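# Running the awards part of a staff dinner without losing the room

I've looked after a fair few of these evenings now, most recently the Cemley summer do in July, and the bit that always gives people the wobbles is the awards. The food more or less takes care of itself (bless the kitchen), but 12 awards can feel like a very long time if you're sitting at the back with a cold coffee. So, with a cup of tea to hand, this is how I go about it.

## Start with the running order

Write the whole thing on one sheet before you book a single extra. I allow 90 seconds an award, walking time included, and put the big prize last but one, with something silly to finish. Get the winners' names checked by whoever runs the payroll, and ask how each one is said out loud!
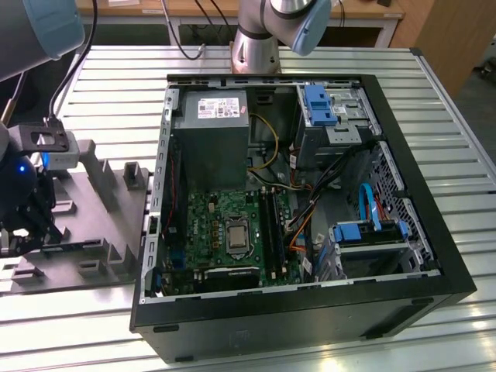
*A desktop tower on its side with the side panel off.*

## Seat your winners kindly

At Beluvberg we had 200 guests and one narrow gap between the tables, and I still feel for the lady who had to squeeze past every chair in the place to fetch her glass bowl. Put winners near an aisle, but scatter them a little, or the whole room will guess. Leave the steps to the stage clear of plants, bags and pudding trolleys.

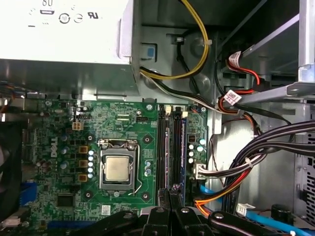 *Power supply and green motherboard inside the Dell.*

## Walk it through in the afternoon

Do this at four o'clock, before anyone has changed into their nice shoes. You'll want:

- the host, with the real script
- someone to hand over the prizes
- the person playing the music
- a stand-in winner to walk up from the furthest table

Run the first three awards properly and then skip to the last. 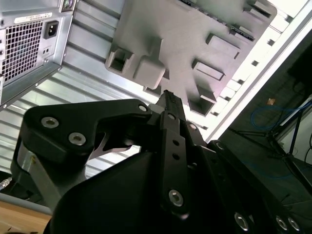

If the walk from the furthest table takes longer than the music, ask for a longer piece, as silence on those last few steps is dreadful. The band at Uvadlow simply went round the chorus again, which was lovely of them.

## Let people get back to their evening

Take the group photograph straight after the final award, while everybody is still up there, and then bring the lights down and let the dancing start. Spare prizes and ribbons go back in the Soler crate, with the list taped to the lid.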